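Hindenine Cakes: celebration cake pre-dispatch check
Unit: Skevow kitchen
Date: November 19, 2022

1. Board and dowels
Pass. All 6 dowels cut level with the icing.

2. Allergen label
Fail. Egg and milk listed, almond missing. Reprint before boxing.

3. Route to loading point
Pass. Doorways on the route are narrow. Carry tiers separately and stack on arrival. 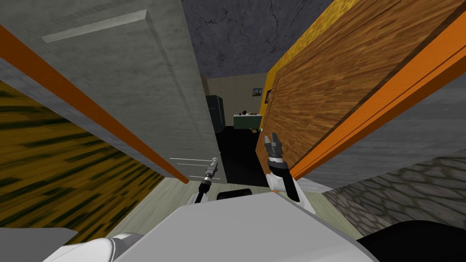

4. Chiller log
Pass with comment. 2 readings not initialled.

5. Candles and toppers
Pass. Packed apart from the cake, wires sleeved.

Recheck item 2 only.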